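About Salomari

Salomari is a small company which trains blind and low vision people to run their own food counters, coffee corners and vending routes. We work mostly in public buildings, such as courthouses, county offices and two hospitals. Our office is in Usholm, on the second floor above the old telephone exchange, and the elevator has voice announcement on every floor.

The company was started by Eliécer Bermúdez. He lost most of his sight when he was a young man working in a hotel kitchen, and he was told by many well-meaning people that he should look for work at a desk. He did it for three years and did not like it. After that he took over a small counter in the lobby of the Kanaan office building, where he sold sandwiches, newspapers and hot drinks. He still speaks of this counter with much affection, although the refrigerator was bad and the rent was too high.

Other people began to visit him and ask how he did it. How do you know which bill the customer gave you? How do you keep the stock in order when the delivery man puts the boxes in a new place every time? Eliécer answered these questions at the counter for a long time, between customers. Later he answered them in a classroom, and so the company was born.

Our training

The course takes 183 hours. The first part is in our training rooms and the second part is at a working counter, together with an operator who has already finished the course. We teach purchasing, food safety, bookkeeping with a screen reader, talking cash registers, and how to speak with a building manager about a contract. The last subject is the one that our students ask for again and again, so we have made it longer.

Until now, 74 operators have finished the training. Some of them have one counter, and some have a route of vending machines with employees of their own. A few decided that this work is not for them, and we think it is also a good result to learn this early.

Every student has an adviser for the first year of business. You can call your adviser when a machine is broken, when a supplier does not deliver, or when you want to talk about prices. There is no extra charge for these calls.

Dudeteo

Dudeteo is our stock program. It reads the inventory aloud and it can be used fully from the keyboard. We made it for our own students, but now it is also used by operators who never took our course. A new version comes every October. If you find an error in it, please write to us and tell which screen reader you use, so we can repeat the problem.
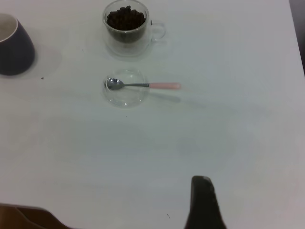
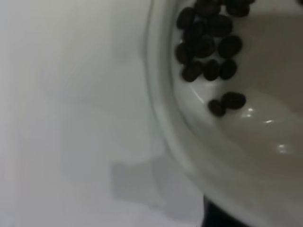
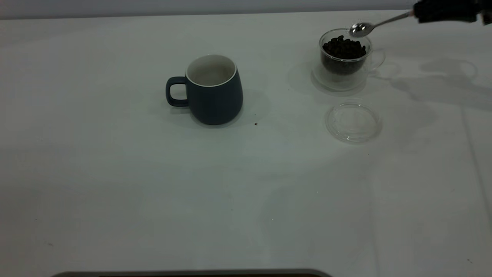

Coffee beans, a bowl and cups

How to join us

We accept new students the whole year. You do not need experience in food service, but you should be comfortable to travel alone to the training place, with a cane, a guide dog or in another way that you prefer. Guide dogs are welcome in our classrooms. For the hours in the kitchen we have a quiet room where the dog can rest.

The application form can be sent in large print, in braille or by e-mail. You can also call the office and we will fill it in together with you by phone. After we receive the form, we invite you for a conversation with Eliécer or with one of the advisers. Please bring your questions about money also, we prefer to talk about it in the beginning.

Building managers who have a free lobby space or an empty canteen can contact the same office. We visit the place, measure it, and send a written proposal with no cost.

Page last updated: August 5, 2024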